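Dastside Community Help
Work and Jobs > Warehouse and packing

Robot arms coming to our fruit packing room. What happens to the people on the tables?

Posted by swati_nightshift in March
185 views, 2 replies

I pack mixed fruit boxes on the evening shift at a small place. Mostly apples, plus mangoes and whatever is in season. Last week management told us they are looking at a pair of arms from a supplier called Drernard to do the sorting into bins. The line we got was that the arms "take the dull part" and we get "the better part." No one could say what the better part was.

They passed a picture along with the email, and this is the kind of work they mean.

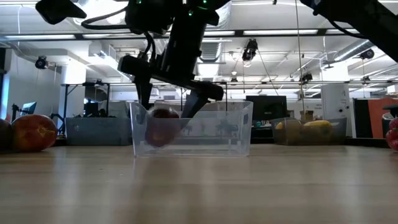 I can do that with one hand while talking. So my questions. Has anyone worked next to these? Do the hours go down? And do you get paid more for minding a machine, or is it the same rate with a new title? There are 3 of us on my table and one has already started looking elsewhere. I'd like to hear from people who have done it, please, no sales talk.

Replies

Khurram Rajput
Member, 2,000 posts

I've been through this twice, once with fruit and once with bottled goods at Zikero. Short version: don't believe "better part" until it's written down.

What changed for us the first time was the pace. Before, if a tray came in with bruised apples you slowed down, turned them over and put the bad ones aside. Once the arms were in, the checking got pushed to whoever stood at the end, and that person had to do it for the whole line. The job was the same as before with the easy bits taken out. The easy bits were where you rested your wrists and had a chat.

Hours did go down, but slowly, so it never looked like a layoff. People left and weren't replaced. If your boss says no jobs will be lost, ask whether the jobs of people who quit will be filled. Ours went very quiet at that one.

On pay, we got a new title and the same rate. I had to ask for almost a year before they added anything for the extra training.

Now look at the setup itself.
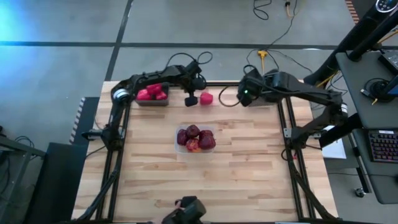
Two arms on one table, with apples in the black container and more fruit in the clear one.

Look at how much stuff goes with it. There are cables across the floor and a desk with a keyboard right next to the table. Someone has to know what all of that does and step around it for a whole shift. Ask who. At Zikero it was "the team," meaning me, and I was shown how to restart it by a man who was leaving at four.

Things I would get in writing before it starts:

The rate for anyone who has to clear a stop or restart the machine.
Who is responsible when fruit gets damaged. We had a supervisor try to put it on the packer standing closest.
What happens to breaks. Ours drifted, as the machine didn't take one.
Whether the targets change, and who sets them.

I'm not against the things. My shoulder is better than it was, I'll give them that. But the savings went somewhere and it wasn't to my table.

Arnout Aerts
New member

I think people worry too much. We have one where I work (not fruit, small parts) and it's fine. It stops sometimes and you call the guy. You get used to the noise.

Can't say about pay, I'm through an agency so mine is different anyway. Maybe ask if you can try it first? They let us have a go with it and after that most people calmed down.

Comment from swati_nightshift

Thanks both. Khurram, I asked the one about filling jobs when people quit. I was told it was "a good question" and that they'd come back to me. Still waiting. Arnout, did the agency cut anyone after yours went in?

Comment from Arnout Aerts

Not sure. There were two other agency people when I started and now it's me, but one of them moved away I think.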